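Budgeting for a used arm to sort and fold jeans: what am I forgetting?
Posted in Small Shop Automation > Buying and Planning
December 3, 2024

Urrego
I run a secondhand denim shop with a little mending room in the back, and I've finally talked myself into looking at a robot arm for the folding table. We take jeans in by the bag, wash them, check them, fold them and stack them by size, and the folding eats up my mornings. I've got a line on a used arm with a two-finger gripper from a reseller called Nekley. The price for the arm is fine, I can swing it. What worries me is everything that isn't the arm.

The quote they sent me is one page long. It says arm, controller, gripper, cable set. That's it! No table, no guarding, no camera, no shipping, nothing about setup. When I asked, the guy said "most customers sort that out on their end," and I'd love to know what that means in dollars before I send a deposit. I'd like to have it running by April, when the spring bags start coming in and I lose my mind.

We go through 200 pairs in a decent week. I don't need it to be fast, it can plod along while I'm at the counter. I just need it to do a fold I'm not ashamed of. So: what should be on my list, what can I skip, and is there anything you bought that you wish you hadn't? I'm handy with hand tools but I've never programmed anything fancier than a thermostat.

Melolo
We did pretty much this at our place (kids' clothes and jeans, mixed), so I'll give you the long version, sorry in advance.

First, get the cable set in writing, with lengths. Ours came short and we had to shove the controller right up under the table, where it collected lint like you would not believe. We had it open for cleaning twice the first season.

Then the table. I know it sounds silly to fuss over a table, but the arm has to be bolted to something heavy and the work surface has to stay put in relation to it. We started with a folding banquet table next to the arm stand and every time somebody bumped it we had to teach the positions all over again. Spend real money here. Get a frame with walls on it if you can, because a pair of jeans slides when it's pushed and it's nice to have something at the back that stops it. Ask for a smooth top too. I went with a patterned one because it was cheap and I liked it, and it's held up fine with some scratches, but if you're going to use a camera, ask the camera people what color they want under blue denim before you order.

Budget for fingers! Treat them like drill bits. They rub on the tabletop every time they go under a layer of cloth, so the tips and top edges get scuffed. We keep 2 spare sets in a drawer. Printed ones are cheap and you'll want to try different tips anyway, a blunt tip is kinder to the fabric but worse at getting under a hem.

Belt loops are the thing I'd test before you pay. They stick up off the flat part and a finger can catch on one and drag the whole pair. Waistbands are stiff and legs are floppy, so one grip setting won't suit both. Take a sack of your ugliest jeans to the demo and make them run those, don't let them use the nice flat sample towel they keep for visitors.

What I'd skip: the fancy touch screen stand, and the extended warranty if the arm is used (read what it leaves out). What I would not skip is a couple of paid days from somebody who'll come to your shop and set it up with you watching.

Oh, and leave room in the plan for the slow part. For weeks you'll be standing there fixing its folds by hand. I still do the last press on the thick ones.

Handorska
Check your power outlet first. Ours needed its own circuit and the electrician's bill was $214, not terrible but it wasn't in my spreadsheet. Also ask Nekley or whoever what the arm can lift WITH the gripper on it, the number in the ad is usually without. Jeans are heavier than people think when they're even a little damp.

I'd rent before buying if you can find anybody who does it. 200 pairs a week is kind of in between, I could argue it either way.

Urrego
Thank you both, this is so helpful. Circuit, spare fingers and setup days are all going on the list, and I've written back asking for cable lengths. Melolo, do you remember how big your table is? I've got a corner by the back door but the dryer vent is in the way of anything deep.

Melolo
I'd have to measure, I'll do it when I'm back in. You want more depth than the folded size, that much I can tell you, so the fingers can come in from the front with the piece pushed toward the back wall. I'm putting up a picture from the gripper camera so you can see the kind of space I'm talking about.

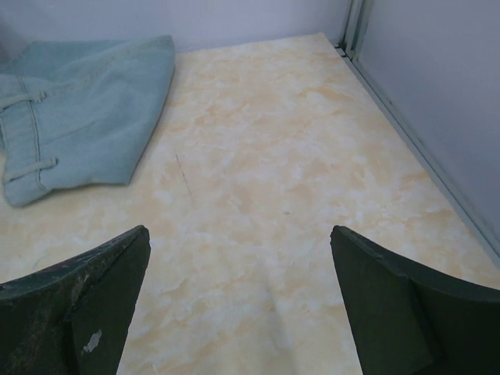

Folded denim at the back of the table, fingers in front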